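I have read four brochures this year for machines that pick strawberries, and every one of them opens with the same worry: there won't be enough hands. The hands are fine, thanks. What's short is the money to pay them in September, when the checks from the buyers haven't come and the rent on the ground has.

The one making the rounds in our county is called the Urnari. The sales sheet from Flomalgate says it picks 69 percent of ripe fruit on a first pass. I asked what happens to the rest and was told "a follow-up crew." So I'd still need a crew. I'd just be calling them in for the worst part of the job, hunting under leaves for what the machine walked past, and I'd be surprised if they did it at the old piece rate.

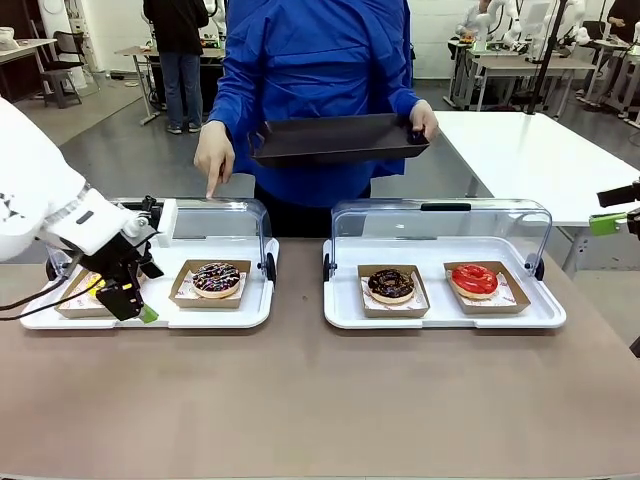 Ecaterina Munteanu has run crews out at Lorkcombe for 29 years and she went to the spring demo with me. She looked at the row they had set up and asked who had thinned it. Somebody had. The plants stood apart like chairs in a waiting room, on a raised bed with no runners and hardly a weed. My berries don't grow that way and neither do hers. To get that kind of row you pay people to prune, weed and train, and those hours don't show up anywhere in the savings column.

Then there's the lease. Seven years, with a service contract on top, and the fine print says only their technician can open the picking head. Ask anyone with a newer tractor how that works out when something quits at 5 in the morning and the fruit is ready. 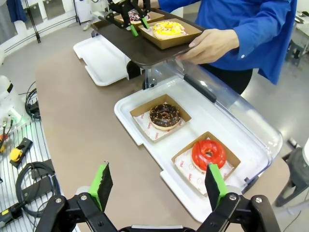
A glazed donut and paper-lined boxes near the gripper's green finger pads.

I'm not against machines. We bought a used bed shaper years ago and I'd fight you for it. Lenuța Nedelcu put in a conveyor that carries full flats to the end of the row, and her pickers like it because they quit hauling weight through mud. It's slow and ugly, and she can fix it with a wrench.

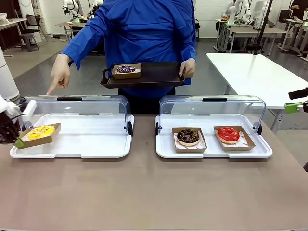
What bothers me is where the grant money goes. The Chornovol program will cover part of a harvester lease but won't touch a conveyor, a shade trailer or decent bunk housing — I called and asked. A grower who wants to keep the same good people coming back gets a pamphlet. I'd like to see one season of numbers from a messy field, picked in the rain, with the follow-up crew's wages counted in. Until then I'm leaving the sales sheet on the truck seat.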